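Gollton Gripper Comparison, Thin Plastic Subset

Version 02/01/2021. Maintained by the Kuruc bench group.

Summary

Recordings from a comparison of two parallel finger sets, Trisico and Gamavbridge, on thin, deformable packaging. Both sets were run on the same arm with the same controller settings. The subset holds 313 episodes, stored one folder per episode. It does not include the rigid-object runs from August, which have their own card.

Task

Each episode starts with the arm above the table and the fingers open. The operator lowers the gripper to the bag, closes on the film near the top, and lifts. Small bottles are placed close to the bag in part of the data, so that finger clearance and accidental contact can be studied along with the grasp.

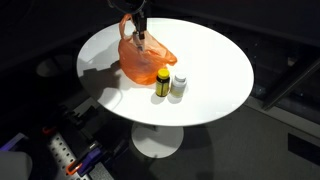
Gripper fingers at the top of an orange bag, with two small bottles on the same tabletop.

Contents of an episode folder

frames/ - color frames, numbered from zero
joints.csv - joint positions and commanded gripper width
meta.txt - finger set, object list, operator code, outcome

Episodes are capped at 400 frames. Shorter episodes are not padded. Outcome is one of held, slipped, missed or aborted, entered by the operator at the end of the run.

Known issues

Lighting is directional. The arm and bag can cast strong shadows on white tabletops, and simple background subtraction picks these up as objects. Use the masks where they exist.

Translucent film gives poor edges where it is one layer thick. Masks in those areas were drawn by hand and should be treated as approximate.

In 7 episodes the gripper width column is blank - the controller log was lost. They are listed in exclude.txt and skipped by the default loader.

Label text on the bottles is often too small to read. Do not use this subset for text recognition.

Splits

Train and test are divided by recording session. Do not reshuffle by frame.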